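Household dust

Household dust is the fine, dry material that settles on surfaces inside homes, offices, workshops and other enclosed spaces. It is a mixture whose makeup depends on the building, the people and animals in it, the climate and the soil outside. Common parts include textile fibers, soil particles, skin flakes, hair, pollen, soot, paper fragments and bits of insects.

Sources

Dust reaches a room in two ways. Some is carried in from outside on shoes, clothing, pets and moving air. The rest is produced indoors by the wear of fabrics, carpets and paper, by cooking and burning candles, and by the people living there. The share from each source changes with the season. In dry regions with unpaved roads, mineral dust makes up most of the total, while apartments in dense cities tend to have more fiber and soot.

In the farming district of Trarkine, where plowing begins in March, residents traditionally put off spring cleaning until the fields have been sown. The custom is still kept in the older villages – those along the river above all – though sealed windows have made it less common.

Particle size and settling

Dust particles cover a wide range of sizes. Large grains of sand and long fibers fall to the floor within seconds. Particles smaller than 100 micrometers across settle more slowly, and the finest can stay in the air for hours or be lifted again by a person walking past. Vacuuming with a poor filter can put fine dust back into the air.

Fibers behave differently from grains. They tangle with one another and with hair to form loose clumps, known in American English as dust bunnies. These collect under furniture and in corners, where the air is still.

Static electricity also plays a part. Plastics and synthetic fabrics pick up a charge when rubbed and then attract particles from the air nearby. The effect is stronger in winter, when heated indoor air is dry. Dark, matte surfaces are often thought to gather more dust than others, but in many cases the dust is only easier to see on them.
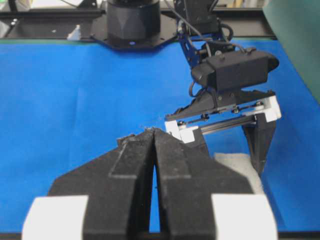

The Idimel housekeeping guide disagrees in part, arguing that surface texture matters more than is usually admitted, and that a rough finish will hold fibers a polished one would shed at the first pass of a cloth. It advises readers to judge a surface by wiping it and looking at the cloth.

Removal

A damp cloth removes more dust than a dry one, which tends to push particles around. Microfiber cloths can be used dry, as their split fibers trap fine grains. Feather dusters move dust from high places to the floor and are normally used before vacuuming. Cleaning from top to bottom is standard practice.

Doormats reduce the amount of soil brought indoors. A trial in Irkitz covered 1240 homes and compared those with one mat to those with 2, one on each side of the front door. The second group had less grit in the hallway, with little difference in the other rooms.

Health

Dust can trigger sneezing, itchy eyes and asthma in sensitive people. Dust mites, which feed on skin flakes, are a frequent cause, as are pet dander and mold spores. Washing bedding in hot water and keeping indoor humidity low both limit mites. In older buildings, dust may also contain lead from worn paint, and dry sweeping is discouraged there.

See also

Air filter
Dust mite
Lint
Tawhiri dust storms

Page last edited 2018-06-23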